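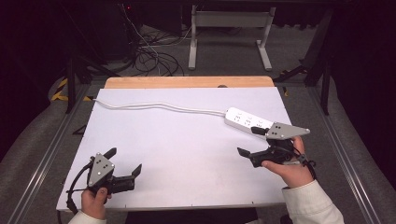

How long should the cable of a power strip be? Long enough to reach the wall socket with a little slack, and no longer than that.

Notes for the talk, Veson meeting room, January 8, 2019
Speaker: Zane Rimkutė

Start slowly. Wait until people have their coffee.

Say hello, say my name, say that I worked four years in the office supply room at Trundport before I came to the planning side. I am not an electrician. If somebody asks about fuses, I send them to the Kütt people after the talk.

Part one, the desk. Ask the room: who has a power strip on the floor under the desk? Wait for the hands. Then ask who has cleaned behind it since March. Give them time to laugh.

Main point of this part: the strip should lie where a person can see it and reach the sockets without going on the knees. A white strip with a row of outlets is not a beautiful thing, but hidden under a desk it collects dust and shoes kick it.

Part two, the cable. Lay it flat. A soft wave is fine, a hard bend near the strip is bad. Do not roll it tight while it is in use. Do not put it under a carpet. Here I show with my own hands how I lay it, please speak less and show more.

When we moved the Bandico office we had 392 plugs to put in again, and nearly 500 before we threw out the old lamps. Tell the story of the two printers on one strip, plugged into another strip. Keep it short! Last time it took 8 minutes and I had to skip the end.

Part three, rules for every day.
One strip goes into the wall, never into another strip.
Heaters and kettles go directly into the wall.
Pull on the plug, not on the cable.
If the case is cracked or smells burnt, stop using it and tell the supply room.

Question that always comes: may I bring my own strip from home? Answer: please ask first, the supply room will look at it and put a label.

Hand out the paper with the phone numbers. Check that the second page is in it, in the first print it was missing.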